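3.2 Feed mixing trials

Grain was milled at the Flusstead site and mixed in batches of 200 kg. Maize and barley went in first -- the dried beet pulp followed once the meal was even.
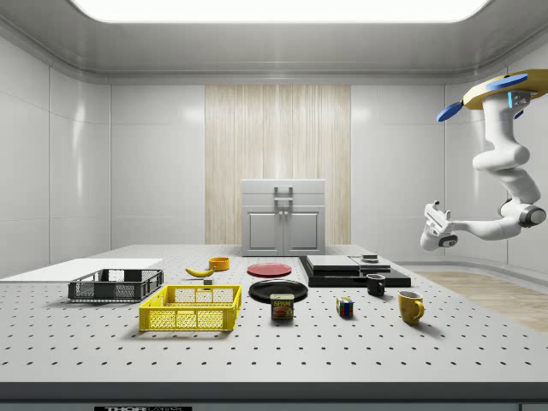 Figure 4. Simulated workspace with ceiling-mounted arm and baskets.

Sotomayor and Ngubane took 157 samples from the mixer outlet and sieved each one twice. Coarse pieces were more common in the barley batches.
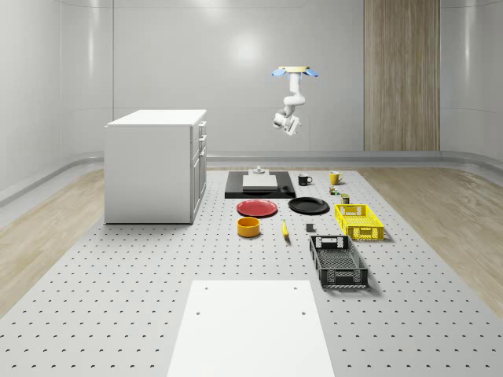

3.3 Feeding to sheep

Ewes at Molladley received the mix from 22nd April until the end of June.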